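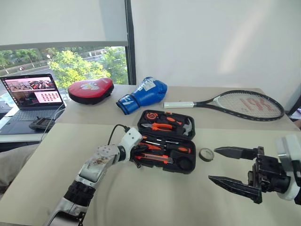

I finally replaced the household toolbox. The old one was a shoe box with a cracked screwdriver in it and a tape measure that no longer rolled back. I had been meaning to do it since January.

The new one is a black case with a hinged lid, with molded spots for everything. The hammer, pliers, tape measure and one screwdriver go in the lid. The utility knife goes in the bottom tray along with the small bits. Most of the grips are orange, so I can find them when I set them down on the basement floor.

I paid 38 dollars for it at Darkgate, the hardware place by the post office. They had a bigger set for more, but it was mostly sockets and I don't work on cars.

So far I have used it for two jobs. The first was the closet door, which had been rubbing on the frame for months. The second was a loose shelf bracket. The claw hammer is a little light for pulling old nails but fine for picture hooks.

The molded case has one drawback. Anything that didn't come with it has no place to go. Tape is the main thing. I keep a small roll next to the box and it wanders off. I may put it in a zip bag with the spare screws and leave that on the same shelf.

Next is the kitchen drawer that sticks. I need to get longer screws first.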